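Chapter 7
Hands: Designing and Fitting a Gripper

In this chapter you will
learn how finger length trades against grip force
choose between parallel and pivoting fingers
lay out finger plates you can cut with hand tools
wire and tune the gripper motor so it stops before something breaks

Before you start: you should have a working arm from Chapters 4 through 6, with the wrist plate bolted on and the joint limits saved. You will also want a kitchen scale, a set of hex keys and a junk object or two that you don't mind crushing.

7.1 The fun part

Up to now your arm has been able to point at things. It can swing, reach, bow and wave at visitors, and if you built it in a shared workshop it has probably waved at everyone in the building by now. This chapter gives it a hand, and a hand changes everything! The first time your arm closes on a pencil and lifts it off the bench, you will call somebody over to look. Go ahead. We did.

A gripper is a small machine with a short parts list: one motor, a few links, a pair of fingers and whatever you put on the ends of them. You could cut one out of scrap aluminum in an evening. You could also spend a whole winter on it, the way Benedek Fodor did with the hand on the Ternwood arm, whose plates you will see in the drawings at the back of this book. He went through five finger shapes before he got one he liked, and he kept all of them in a coffee can. We asked to borrow the can while writing this chapter, and three of the shapes in it are the ones you will compare in Exercise 7.2.

7.2 What are you going to pick up?

Answer this question on paper before you cut any metal. "Everything" is a tempting answer and a bad one to build from. A hand that does a fine job on soup cans will be clumsy with screws, and a hand that can pick up a screw may not open wide enough for the can.

Write down the largest thing, the smallest thing, the heaviest thing and the most delicate thing. Next to each one, write where it will be when the arm goes to get it. Standing alone on a bench? In a bin with forty others? Down inside a box with walls on four sides? That second column is the one beginners leave blank, and it ends up shaping the fingers more than the first column does.

Aurelio Figueroa's list for the Gramero build, done at a kitchen table with a two-year-old underfoot, looked like this:

Largest: jam jar, on open shelf
Smallest: M3 nut, in a tray
Heaviest: 235 grams, the same jar with some jam in it
Most delicate: egg, in carton

The egg came off the list in September. It went back on once the force limit in Section 7.6 was working, and we think you will enjoy that section a great deal.

7.3 Long fingers, short fingers

Think of a finger as a lever. The motor pushes near the pivot and the tip pushes on the object. Double the distance from pivot to tip and you halve the force at the tip, with the same motor and the same battery. You can feel this with a pair of kitchen tongs: squeeze a lemon close to the hinge, then squeeze it way out at the ends.

Long fingers also bend. A strip of thin aluminum feels stiff when it's the length of your thumb and springy when it's the length of your hand, and a springy finger closes on an object, slides up and lets go of it. If you need length, make the plate wider or put a second plate beside the first with spacers between them. Two thin plates held apart are much harder to bend sideways than the same two pressed flat together. Try it with cardboard before you cut anything. It takes five minutes and it is the best demonstration of stiffness we know.

Short fingers are strong, cheap and easy to line up. They also put the body of the hand very close to the work, so every bracket and bolt head becomes something that can bump into something else.

7.4 Leave yourself extra holes

Drill more holes than the drawing calls for. A row of small holes down the finger lets you move a link, bolt on a new tip or shift a rubber pad without making a new part. Mark them all at once with the same template for both fingers, clamp the plates together and drill through the pair. Your holes will match even if they wander a little.

Keep the hardware boring. Use socket-head bolts in one or two sizes, and put the heads on the side where a key can get to them with the hand still mounted. The Pirkero hand in our first edition had one pivot bolt that could only be reached by taking off the wrist, and readers let us know.

On cost: the full parts list for the hand in this chapter came to 149 dollars, with the motor taking the biggest bite. The test arm has run 3,260 open-and-close cycles on its first set of bushings and they are still snug. We were delighted with that, having budgeted for a spare set.

7.5 Working in tight places 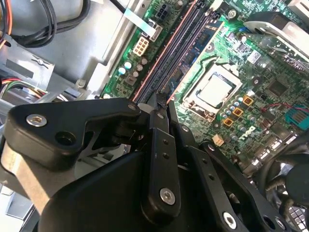 Clearance is the subject for the rest of this chapter, and an open desktop computer is a wonderful place to study it. Everything in there is close to something else, and a lot of it stands up from the board. Look at what the hand has to fit between to put a thin tip down at a pair of empty memory slots: there are capacitors and a power connector near the slots, the processor socket is on the other side, and the chassis metal isn't far off. The tip itself needs very little room. Now look at how much wider the plates and the big angular bracket are behind it. That part of the hand has to go somewhere too, and it is the part people forget to draw. So take your list from Section 7.2, pick the tightest place on it and trace its outline on paper at full size. Cut your finger, bracket and hand body out of cardboard, pin them together at the pivots and work them through the opening and closing motion over the tracing. Mark every spot where the cardboard crosses a line. Bring those marks with you to Exercise 7.1, where you will start trimming.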